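Home | Cellar Log | Equipment | Suppliers | Open Tickets | Search

Ticket: Tank 4 reads two degrees colder than the wine in it
Status: open, waiting on vendor
Opened: September 2025

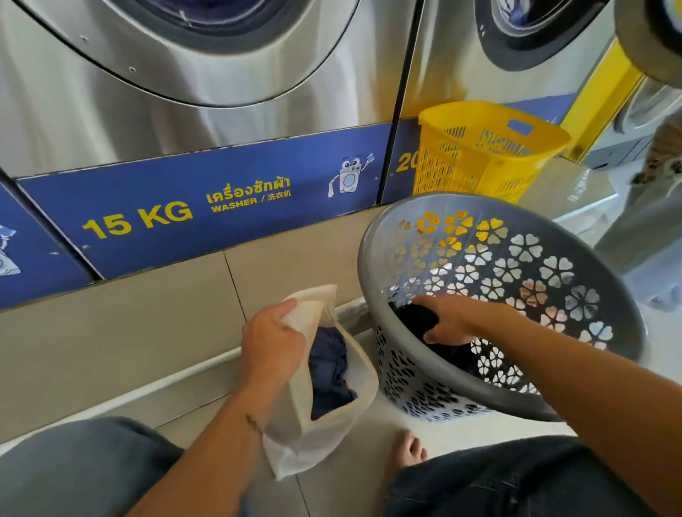

The controller on tank 4 says the fermenting white is at 61 F. My dip thermometer says 63. Woltell support has now told me twice that this is "within normal layering for a vessel of this size," and I don't buy it. The tank is a 500 liter Michiels with the cooling jacket on the upper half, and it holds 480 liters of must, so there isn't much room for layers to hide in. I'd like a straight answer on what the probe is rated for. A coin laundry can put 15 KG on the front of a washer in big yellow letters, but the Woltell manual gives the probe range in one table and the accuracy in another, and the two tables don't agree. The other tanks on the same controller match the dip reading every time I check.

What I was told to try, and what came of it:

Step one, restart the controller. Done. It came back with the same reading. I don't know why this is always step one when the other tanks on the box are fine.

Step two, update the firmware. Done, against my better judgment, in the middle of a ferment. It took 40 minutes, and the valves stayed shut the whole time. The offset didn't change. The update did wipe my alarm settings, which the release notes don't mention.

Step three, stir the tank and read again. I mixed gently from the bottom valve and took readings high, middle and low. All three dip readings landed at 63. The controller still said 61. If layering were the cause, I would expect the gap to close after mixing. I sent these numbers in and got the layering paragraph back, word for word.

Step four, swap probes. This was my own idea. I moved the tank 4 probe to the well in tank 2, and tank 2 started reading two degrees cold. The tank 2 probe in tank 4 reads 63. That points at the probe or its cable. I put everything back afterward so the log would stay consistent.

Reply from Woltell support: "Please confirm the thermowell is filled with heat paste." It is. It was filled when Gindden did the install, and I topped it up before the swap test. A dry well would also have to follow the probe from one tank to another, and I can't see how.

Second reply: "An offset of up to 4 degrees can be corrected in the calibration menu." I know it can. I'm not going to enter a correction for a part I think is failing until someone tells me the error is steady. I've only seen it between 58 and 65. If it drifts at cold settling temperatures, the correction makes things worse and I'd have no way to tell from the screen.

Workaround for now: tank 4 is on manual cooling. I dip it morning and night and open the glycol valve by hand. Sugar is dropping at the pace I'd expect and the smell is clean, so I have no complaint about the wine so far.

Also asked Favus, who sold us the controller, whether the probe is covered separately. They said the warranty question belongs to Woltell. Woltell said to ask the dealer. I have forwarded each answer to the other company and attached both here.

What I need before this gets closed:
- the rated accuracy of the probe, in writing, with the temperature range it applies to
- a replacement probe and cable, or a reason why not
- a note on whether the firmware update resets alarms on every unit

Please don't mark this solved again on the strength of the calibration menu — it was reopened once already for that.

Related tickets
Glycol pump short cycling overnight
Tank 2 bottom valve weeps when closed
Michiels lid gasket, replacement size
Alarm settings lost after update
Press timer runs slow on long program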